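Open Day at the Billance Workshop

The Billance manipulation group opened its workshop to members on a Thursday in July, and 11 of us made the trip out to Stadetton. The visit had been arranged by Farah Halim after her talk to the section in spring, and it ran from 1:30 p.m. until a little after five.

Marcelle Royer gave the introduction. The group works on two-arm handling of small, irregular items, mostly food and kitchen goods, using low-cost arms and position-controlled servos. The current project is called Purba. Its aim is to find out how much demonstration data is needed before a learned policy will deal with an item it has not been trained on, and whether that amount changes when the layout of the cell is held fixed.

So far the group has recorded 969 demonstrations that pass its own checks. The discard rate was high in the first weeks, and Royer put most of it down to operators pausing in mid-air while deciding where to go next. A policy trained on those recordings learns to pause too. Operators now rehearse each task twice before recording starts, and a demonstration with a stationary period longer than two seconds is dropped automatically.

Amanuel Mekonnen then took us through the cell. It is an enclosure of aluminum extrusion with plain lavender panels and a marbled work surface, and both arms are bolted to the front rail. The panels were chosen after trials with bare white board, which gave the cameras trouble with exposure whenever the overhead lights were changed. Each arm carries a small camera at the wrist. Wire storage is hung at the back for the put-away tasks, and it stays in place for every other task so that the background does not vary between sessions.

The demonstration we had come for was plate work. The task is to pick up fruit and vegetables and move them on or off a plate with a raised, uneven rim. The rim is the hard part. A gripper coming in low will strike it, and one coming in high tends to close on the upper third of the item and let it roll.
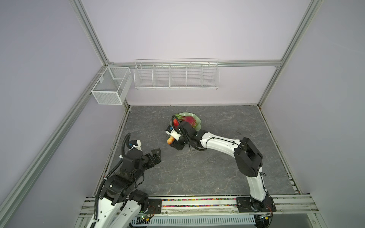
Mekonnen's answer is to bring the wrist in at a shallow angle and close slowly over the last few millimeters, using motor current as a rough stand-in for touch. There is no force sensor on either arm. He was frank about the limits of this: current readings on small servos drift as the motors warm up, and the threshold has to be reset after each hour of running. A fix in software is planned but has not been written.

Several members asked about soft produce. Hakim Wattimena, who looks after the mechanical side, passed around two sets of fingertips, one rigid and one with a molded pad. The padded set marks fruit less but hides small slips from the controller, and the group has gone back to rigid tips for recording. Finger wear is checked every 147 cycles, a figure that Wattimena said came from an early failure and has never been revisited.

Cabling took up a good part of the question period. Wrist cable on arms of this size has to be long enough for full rotation, and the slack then loops over the gripper at some poses. Prolwood, who supply the group's cable sleeve, rate it for 3,000 flex cycles at the bend radius used here. Wattimena replaces it at half that. Two of our members who maintain packaging lines thought even this was generous and suggested a rotary strain relief at the wrist. Drawings have been promised.

After the break, Anjani Kusuma showed the review software. Each recording is played back with joint positions, gripper opening and motor current on a common time axis, and the reviewer marks contact, lift and release by hand. The labeling is slow — a short task can take longer to mark than to perform — but it has exposed timing faults between the camera and joint streams that would have been hard to find any other way.

Members who want a copy of Kusuma's notes on time alignment should write to the section secretary. Billance will take a second group in the fall if there is enough interest. Places are limited by the size of the room, and closed shoes are required.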